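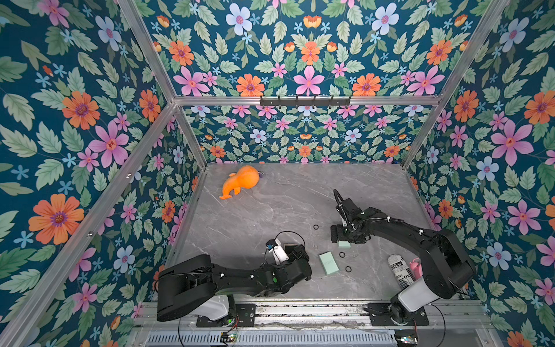

My grandmother Tannous never painted a room white in her life, and I've been thinking about her all spring while we try to decide what to do with our hallway. She liked a wall with something going on (her kitchen had lemons, the bathroom had herons!), and I used to find it all a bit much. Now I catch myself wanting the dark teal kind with pink and orange flowers all over it, and a little black rail of hooks, so that even hanging up a coat feels cheerful. Shadi Majali, my very patient neighbor, has lent me 75 old paper samples in a shoebox, and I go through them after supper with a pot of tea. We hope to start hanging in July, once my sister has gone home and I can find the good scissors.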